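Toaster oven vs. pop-up toaster for a small kitchen?

plirden_kate wrote:
I've finally given up on my old two-slot toaster after 9 years of faithful service, and my sister is trying to talk me into a little countertop oven instead. There are only 2 of us in the apartment and the counter is tiny, so whatever I buy has to earn its spot. Mostly we do toast in the morning, and now and then I'd like to warm up leftovers without heating the big oven. Does toast really come out as nice?

MolefeA wrote:
Oh, I love this question! We switched in June and I'd never go back. You can do thick bread, bagels, open-faced cheese things, half a tray of cookies when it's raining and you deserve them. The toast is a little drier than from a pop-up, I'll admit, but if you slide the rack to the right height and keep an eye on it you get a lovely even gold.

Tarmo B. wrote:
I'm going to disagree, kindly. For plain toast a pop-up wins every time. It's faster, and you don't have to stand there like you're guarding a bank. My Coşkun oven takes nearly twice as long as my old toaster did, and I've burned more bread in it than I care to say.

The other thing to think about is the door. People measure the box and forget that a drop-down door needs its own patch of table in front. 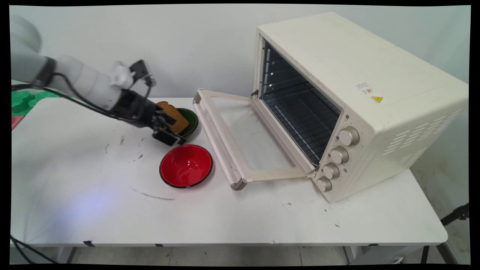

So whatever space you think you need, open the door in your head and add that too, plus somewhere to set a plate or a bowl down. I ended up moving my coffee things to the windowsill, and my wife still brings it up.

kagiso_m wrote:
Tarmo, I think you just don't preheat! Give it a couple of minutes first and the bread goes much quicker. Agree about the door though. Mine opens flat and I bumped it with my hip for a solid month until I turned the oven sideways to the wall. Much better now.

Tarmo B. wrote:
I do preheat, thank you - and then I've waited for the oven and the toast both. But sideways is a good idea, I may try it.

MolefeA wrote:
One more thing, Kate - pull the crumb tray out every week or so. Crumbs at the bottom start to smell, and then you'll blame the bread.

plirden_kate wrote:
You are all so kind, thank you. I cut the oven's footprint out of newspaper, door and all, and it fits if the fruit bowl moves. I'm leaning toward the oven, mainly for the leftovers. Kagiso, how far from the wall do you keep yours?

Recent topics
Best bread for freezing and toasting
Getting baked-on cheese off a wire rack
Bowls that stack without chipping
Show us your breakfast corner
Leftover pizza, oven or skillet?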